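Ticket 992 – Drana-Spülmaschine pumpt nicht ab, Becher bleiben trüb

Eröffnet im Mieterportal Wustdale, Kategorie: Gemeinschaftsküche. Status: gelöst, bleibt noch zur Beobachtung offen.

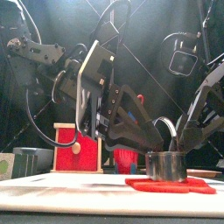 Was los ist

Hallo zusammen, ich schreib das hier mal ausführlich rein, damit wir beim nächsten Mal nicht wieder bei null anfangen. Die Drana in der Küche im zweiten Stock bleibt seit letzter Woche mitten im Programm stehen, zeigt E-04 und lässt eine ordentliche Pfütze im Boden zurück. Dazu kommen die Edelstahlbecher mit so einem milchigen Schleier raus, den man zwar wegwischen kann, aber schön ist das nicht (und der Kaffee schmeckt dann auch komisch, finde ich). Gläser sind genauso betroffen, Teller kaum.

Erster Versuch, Montag, 7. Juli 2025

Maschine aus, Stecker gezogen, Wasser mit einem Schwamm rausgeholt. Siebe raus – da saß ein halber Teebeutel drin und ein Stück Etikett. Hab mich schon gefreut! Alles sauber gemacht, Kurzprogramm gestartet, und nach 51 Minuten wieder E-04. Pfütze auch wieder da, vielleicht ein bisschen kleiner.

Zweiter Versuch, gleicher Nachmittag

Ablaufschlauch unter der Spüle angeschaut. Der war hinter dem Mülleimer ziemlich abgeknickt, vermutlich hat da jemand den Eimer mit Schwung reingeschoben. Schlauch gerade gelegt und mit einer Schelle oben festgemacht. Danach hat sie abgepumpt, aber so ein lautes Rattern dabei, als würde ein Kieselstein mitfahren. Also nochmal Strom weg, Pumpenabdeckung auf (kleine Klappe rechts unter dem Sieb, lässt sich mit einem Löffelstiel aushebeln) und siehe da: eine Glasscherbe am Flügelrad. Bitte da nur mit Handschuhen reingreifen.

Der Schleier auf den Bechern

Den hatte ich erst auf die stehende Brühe geschoben, war aber nach der Reparatur immer noch da. Laut Teststreifen haben wir sehr hartes Wasser, und die Maschine stand noch auf der Werkseinstellung. Außerdem war der Salzbehälter komplett leer – die Anzeige dafür leuchtet wohl nur im Intensivprogramm auf, das bei uns kein Mensch benutzt. Ich hab Salz von Biwott nachgefüllt, die Härtestufe auf die höchste gesetzt und einmal leer mit Entkalker bei 65 Grad laufen lassen. Nach zwei normalen Durchgängen war der Stahl wieder blank, nur zwei ganz alte Gläser sind matt geblieben. Die sind wohl einfach durch.

Rückmeldung von Tostura (Wartungsfirma)

Hab trotzdem kurz angerufen. Eine neue Pumpe würde mit Anfahrt 195 Euro kosten, die reine Durchsicht 85 Euro. Solange es nicht wieder rattert, meinten sie, sollen wir nichts tauschen. Die letzte Durchsicht war im Mai, da stand nichts Auffälliges im Protokoll.

Bitte an alle

Reste vorher in den Müll, Teebeutel auch, und Becher mit der Öffnung nach unten einräumen. Salz steht jetzt links neben den Filtertüten. Wenn E-04 nochmal kommt, bitte nicht einfach neu starten, sondern hier drunterschreiben, welches Programm lief. Ich schau Ende der Woche nochmal ins Sieb und mach das Ticket dann zu.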